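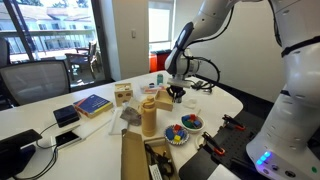

4. Laying out the table

Applies to the Kindulo block and box set, Dristcombe edition, part no. 949. If yours is the older Westerberg set the box lid is different, see section 7. Everything else same.

Before you start
Clear off whatever is yours. Phone, book, bags, loose paper. Phones go on the shelf, not face down next to the bowl.
You need a table top at least 39 inches long, white or any plain color. Wipe it first, let it dry.

4.1 Blocks and bowls

1. Tip all the blocks out on a cloth. Check for cracks. Cracked ones go in the trash, not back in the bag.
2. Split them. A handful in the small white bowl, the rest on the round plate with the blue patterned rim. Mixed colors are fine, no need to sort at this stage.
3. Bowl and plate side by side, not touching. Leave a hand's width all around.
4. Cloth stays out, folded or crumpled, doesn't matter. You'll want it again in 4.3.

Note: any plate will do if the patterned one gets broken. Shallow is better. Deep soup plates make the small blocks hard to pick up.

CAUTION: Small parts. Not for children under 3.

4.2 The wooden box

1. Take the box out of its sleeve. Check the inside for splinters or leftover packing paper. Run a finger along the edges.
2. Stand it on its side. Open side to the front, always.
3. Push down gently on the top. If it rocks, turn it end for end and try again. Still rocks, it's the table.
4. Keep the inside empty until the rest of the layout is done. People start filling it right away and then have to take it all out agian.
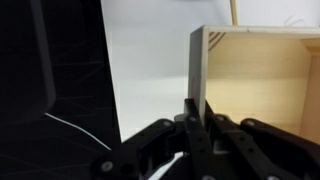

Fig. 4-2. Wooden box, open side to the front.

5. Cube with the holes: anywhere on the table where you can reach it. Holes clear, nothing leaning on them.
6. Last check. Can you reach into the box without knocking the bowl? If no, move the bowl. Leave the box where it is.

Note: the box and the cube are plain light wood. Damp cloth only. No oil, no spray polish. Water marks mostly come out with a dry rub the next day.

CAUTION: Do not stack things on the box while it is on its side. The cube is heavier than it looks.

4.3 The kitchen pieces

Optional pieces from the Tellell add-on pack. Skip to the next part if you didn't buy it.

1. Long wooden spoon in the white bowl, handle hanging out over the rim. The bowl needs a few blocks in it first or the spoon tips it over.
2. Small dish of blocks behind the bowl.
3. White cutting board flat on the table, off to one side. Not under the bowl.
4. Small wooden cup for the bundle. Stand it next to the box.
5. Sponge and the little toy pieces into the clear plastic container. Sponge must be dry.
6. Paper napkin within reach. Bottle with its cap on tight.

Drinks: keep cans and cups away from the wood pieces. A green soda can at the side of the table is OK if somebody is watching it. Better on the floor or a windowsill.

Missing something? Look inside the box, then under the cutting board. Then call parts, extension 601, and have the part number from the start of this section ready. Spoons and dishes are sold singly. The cup is not, you have to order the whole pack.

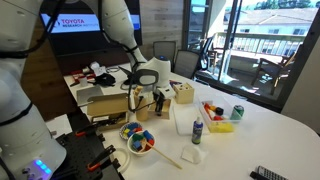 4.4 Clearing up

1. Blocks first. Bowl, then dish, then the plate. All into the cotton bag.
2. Spoon and board: wash in warm water, towel dry straight away. Spoon lies flat overnight.
3. Squeeze out the sponge before it goes back in the container. Leave the lid off until morning.
4. Shake out the box, slide it back into its sleeve open end first.
5. Napkins, empty cans and scrap paper in the trash. Cloth to the laundry.
6. Wipe the table, corners as well. Check the floor for strays, the small red ones roll a long way.

Storage: dry closet, box on the bottom, bag of blocks on top. Do not store next to a heater or in direct sunlite.

Revised 2022-08-20. Replaces the April sheet.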